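Nellanbridge Jewellery Supplies – Help Desk
Ticket: Product feed, earring and pendant listings
Status: Resolved
Opened: 2024-11-04
Raised by: Khalaf (online shop)
Handled by: Marwan Sayegh, catalogue support

Summary from customer
Stone weights and lengths have gone wrong on our pendant pages after the August price update. A sterling silver pendant is showing as 24 cm long when it should be 24 mm. Some of the gold hoops have lost their stone type altogether, and a plain silver band now says "Stone: Garnet". We pull the feed through Usto every night. Nothing has been changed at our end apart from a new page layout, and that went in before the update. Please help, we have gift season coming!

Reply 1 – Marwan
Hello and thank you for such a clear report! I love a ticket that gives me the wrong value and the right one side by side. A 24 cm pendant would be quite the statement piece.

Could you send me three things please:
Your Usto import log from the last run
The model number of the silver band with the phantom garnet
A copy of your column mapping (Settings, then Feeds, then Export mapping)

While you're in there, please switch the nightly import to Paused. Your live pages will stay as they are.

Reply 2 – customer
Log and mapping attached. The band is NB-BND-0417. Import paused. I've also noticed the garnet studs directly above the band in our list have no stone at all, if that's any use.

Reply 3 – Marwan
Any use? That's brilliant, that's the whole clue! The garnet has slipped down one row, from the studs to the band. So we've got two separate faults, and I'll take them one at a time.

Fault A: units
Our August file moved the unit into its own column. It used to say "24 mm" in one cell, and now it says "24" in Length and "mm" in Length Unit. Your mapping has Length but no Length Unit, so Usto falls back on its default, and yours is set to cm. I tried it on my own test shop and got exactly your result, a pendant you could use as a bell pull.

Fault B: stones moving between rows
This one took me most of the afternoon and I enjoyed every minute of it. Your log shows the file arriving in batches of 500 rows. The first batch is clean from top to bottom. In the second, one row has a line break sitting inside the Stone Creation Method cell (somebody here has pressed Enter after "Synthetic"), and Usto reads that as a new row. From that point on, the stone columns are one row out until the batch ends. Sorry about that, the stray line break is ours and I've already told the catalogue team.

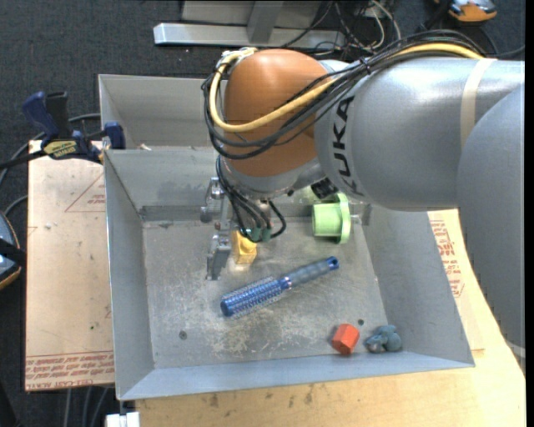 KUKA arm reaching into a grey metal bin on the table.

Steps to try, in this order:

1. Open Export mapping and add a new line. Source column is Length Unit, target is Dimension Unit. Do the same for Width Unit and Thickness Unit.
2. Change the default unit from cm to mm. Every piece in our catalogue is measured in mm except chains and bracelets, and those carry their own unit now.
3. Under Reading options, tick "Allow line breaks inside quotes". It's a small box right at the bottom and very easy to scroll past.
4. Set batch size to 100 for the first run, just so that any bad row is easier to find.
5. Clear the stored attributes for earrings, pendants and rings. Leave your prices and your own descriptions alone!
6. Run the import by hand with Preview switched on and send me the preview file before you publish.

Reply 4 – customer
Steps 1 to 4 done. At step 5 it asks whether to clear "inherited attributes" as well. Do I say yes? I'm nervous about losing the gift box text we wrote ourselves.

Reply 5 – Marwan
Good thing you stopped to ask. Say no. Inherited attributes are the ones you've added at category level, so your gift box text lives there and it'll stay put. Only the values that came from our feed need to go.

Reply 6 – customer
Done, and the preview is attached. The pendant says 24 mm! The band has no stone and the studs have their garnets back. One oddity: the Baken hoops now show Stone Type2 as a dash, where it used to be blank.

Reply 7 – Marwan
Oh, that is a lovely preview file. I went through every row and the stones are all sitting where they should.

The dash is a harmless one. Baken sends us its own sheets and puts a dash wherever there's no second stone. Your old mapping dropped Stone Type2 completely, so you never saw it. You can hide it by going to Display rules and choosing "Treat dash as empty". I'd do this for Secondary Color and Clasp Type too, as they come from the same sheets – and yes, Color is spelt the American way in the column names, so please leave it like that or the mapping won't match.

When you've done that, publish, put the batch size back to 500 and turn the nightly import on again.

Reply 8 – customer
Published, and everything on the shop looks right. The nightly run went through with no warnings. I've checked the pendants, the hoops and the rings on my phone as well. Thank you so much, I was dreading having to type those in again by hand.

Reply 9 – Marwan
Hooray! So pleased, and thank you for spotting the studs, it saved me ages. Our catalogue team has taken the stray line break out of the master file, but do leave the Reading options box ticked, it does no harm and it covers you if another one sneaks in.

Notes for colleagues
Same fix should suit any Usto shop still on the old mapping. Ask for the column mapping first, and check the default unit before looking at anything else. If a customer mentions a stone on a plain band, look at the row above it. The help page on export mapping still shows the old Length column with the unit included, and I've asked for it to be updated.

Ticket closed by Marwan Sayegh
Tags: feed, units, stone type, Usto, mapping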